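Sweeping the marble: notes on pan lip, strokes and storage

Mercedes Pacheco asked what I use on the hall floor after my last post on sealing, so I am writing down the dry routine separately. The floor is polished marble, laid in large tiles. The seams are slightly uneven and do not all meet at right angles, which matters more for sweeping than the finish does.

Grit is the main concern. Packaging scraps are harmless, but they hide grit and push it along, so they come up first. I sweep toward the stairs, stop one tile short, and collect there. Collecting on a seam leaves a line of dust in the joint. If a seam cannot be avoided, set the pan lip parallel to it on the far side and use short strokes.

Strokes should be light. Pressing down bends the bristles flat, and they flick the fine material over the pan when they spring back. Two passes at low pressure pick up more than one hard pass. Between passes, move the pan back by the width of its lip.
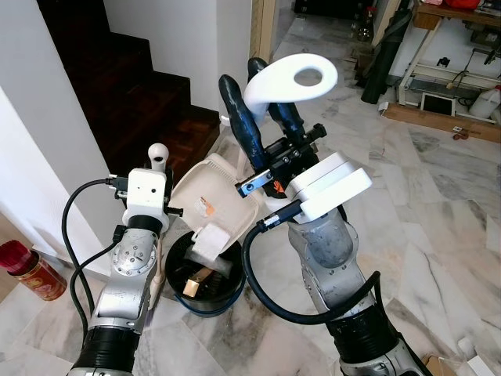
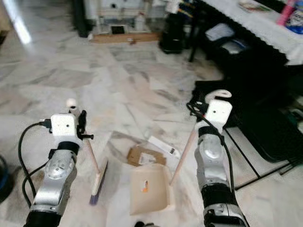

The beige pan has a small orange-and-white label on it.

Large pieces of cardboard do not go through the pan at all. They catch on the lip and lift it, and whatever was already under the edge gets left behind. Pick them up by hand, fold them, and put them with the recycling. Strips of paper can be swept if they are turned lengthwise to the stroke.

Emptying is done low, with the pan inside the mouth of the bucket before it is tipped. From standing height the dust comes back out. Tap the pan once on the inner wall and check the ridges, where hair collects.

Zoila Chambi stores her brush on its bristles. I tried that in November and the tuft on one side took a set, which I have not been able to steam out. Mine now hangs from a hook behind the door.

Damp mopping follows only when the dry pass leaves nothing on a white cloth. I use 900 ml of plain water for the hall and wring the mop hard. The Pluma pads have been fine so far. I have a Zuterell pad to compare and will put the results in the mopping post.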